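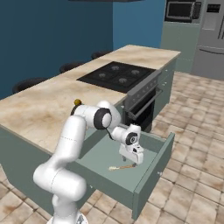 Gripper over the brush in the island drawer, kitchen sim

Archive - Threads - Authors - Search
Filed under: Manipulation / Planning

Hi all,

Feng-yi Hsu wrote:
> I pulled the latest Mudden and the drawer pick still fails for me.
> The arm gets to pregrasp fine, then the planner gives up on the last
> bit of the descent. Is the drawer collision mesh just too fat? I'm
> on the default 200 samples.

The mesh was my first guess too, and I lost most of an evening to it. I drew the collision shapes over the kitchen and the side walls line up with what you see, so I'd leave them alone. What's biting you (I'm pretty sure!) is the wrist. We pad every link by the same margin, and the flange is a lot wider than the fingers, so once you ask for a straight-down approach near the front panel there's hardly any room left to turn.

Two things helped on my end. I let the approach tilt a little toward the island, and I switched the padding off for the fingers only - not the flange, please, or you'll get lovely plans that go right through the drawer wall. With that plus 300 samples I got 116 clean descents before I stopped the batch and went to eat.

The grasp itself is a separate headache. The brush is tiny and its handle is so thin that Cudar keeps ranking grasps on the bristle end, I guess because there's more surface there to score. I've got an ugly patch that masks the bristles by color. It works on this brush and I wouldn't trust it on anything else. If somebody has a nicer way to say "grab the handle" I'd love to see it.

Oh, and if you want to compare, use seed 327 and load the scene with the drawer already pulled out. Opening it first leaves the joint a hair short on my machine and then our numbers won't match. The Steiner config in the repo still has the old joint limit, so copy mine from the Stivberg branch.

I'll push the padding change tonight once I've cleaned up the print statements. The color mask stays on my laptop for now.

Reply - Previous in thread - Next in thread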